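Workshop notebook, student awards system
November, entry begun 9.15 am

Print this page | E-mail this page

Jomar wants the nomination form for the Macapagal Prize open before the end of term. I said I'd believe it when I saw a form that saves. Doketari (the new forms package) has been sold to us as something a student can fill in on a phone between lectures. I filled it in on a phone between meetings and lost my supporting statement twice.

Notes from this morning's dry run:

The statement box says 900 words. It accepts more, says nothing, then trims the end when you press submit. I pasted in last year's longest statement and the final paragraph went. That paragraph had the student's name in it.

The box for "second referee" can't be left blank, though the rules ask for one referee. Typed a full stop. It took it.

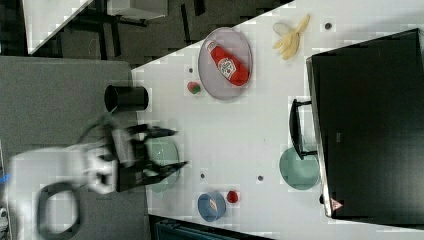 Page last changed: November, 4.40 pm (C. Maglaya)

Afternoon. Rang Drullberg, who supply the scoring side. Their view is that trimming is "expected behaviour". Asked where it is written down that we should expect it. They are going to get back to me. I have put this in the book so that there is a record of my asking.

Scoring test with Jomar. We each marked the same 12 dummy nominations on the old paper sheet and again on screen. The totals matched on paper. On screen, 3 of mine came out lower than I had entered, all of them in the "service to others" category. Jomar thinks I slipped on the slider. Possible — the slider is horrible — but I did those again with the keyboard and got the same low totals. My guess is that the weighting from the leadership category is being used for both. I haven't proved that and I'm not writing it up as a fault until I have.

Also not convinced by the "fairness check", a green tick beside each judge's name. Gave every nominee full marks and got a tick. Gave every nominee nothing and got a tick. Jomar says it may only be checking that all the boxes are filled. If so it should be called something else.

Two things that did work, to be fair to them: the reminder e-mail to referees goes out when it should, and withdrawing a nomination no longer deletes the student's other ones. The second was my main worry from spring.

Venue: Sinis Room is held for the evening. The seating plan still has the judges at the back by the door, where last time they couldn't hear the citations. Have moved them on my copy. Someone will move them back.

To do before anyone outside this office sees the form:

1. Get the word limit to show a warning before submit. If Drullberg won't do it, put a line in bold above the box.
2. Make second referee optional.
3. Repeat the scoring test with one category switched off at a time, and keep the printouts this time. 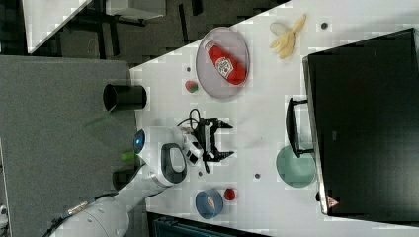 4. Ask for the tick to be renamed or hidden.
5. Check what nominees see if their referee declines. I've been told it is "a friendly message". I would like to read it.

Opening date stays in pencil. I'd sooner run the paper form for another year than explain to a student that their last paragraph was expected behaviour.

C.M.

Comments (3)

Jomar Magbanua: Did the keyboard version myself after you left. Same low totals. I withdraw the remark about the slider.

C. Maglaya: Noted. Which category did you have switched off?

Jomar Magbanua: None, I hadn't read item 3 yet. Will do it again tomorrow and save the printouts in the awards folder.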